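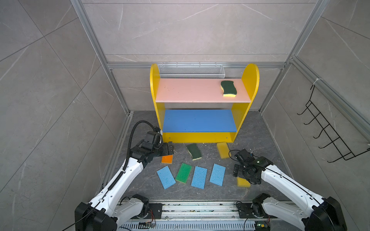 Selamawit Sisay objected that tidying is the wrong test of a household machine: a chore counts as done only when a person would not do it again afterward. These notes take the objection as a working definition.

Unit 12. Shelving and putting away

1. Scope
The task is to move loose sponges from the floor of a tiled enclosure to a two-tier shelf using two arms. Cleaning the floor is not part of the task. Crumbs stay where they are.

2. Why sponges
A sponge compresses under the fingers, so a poor grasp can still hold. Plates and jars do not allow this. Results here do not carry over to rigid items.

3. Scoring
Up to 85 points for placement, the remainder for spacing. An item overhanging a board scores half. An item under the lower board scores zero, even if it is out of sight from the front. Record each arm separately.

4. Partial completion
With three sponges on each board, the shelf can look finished while the floor is not clear. Score the floor first. In the state below, one light blue sponge lies flat between the arms and another, in the right gripper, is partly under the blue board.

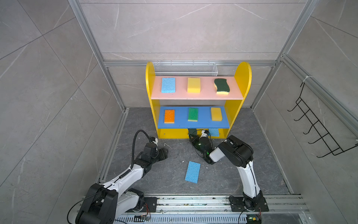
5. Reading for next session
Endale, Trunside notes, section 2. Compare her definition of "done" with the one at the top of this handout. Bring one chore from your own kitchen and write a scoring rule for it.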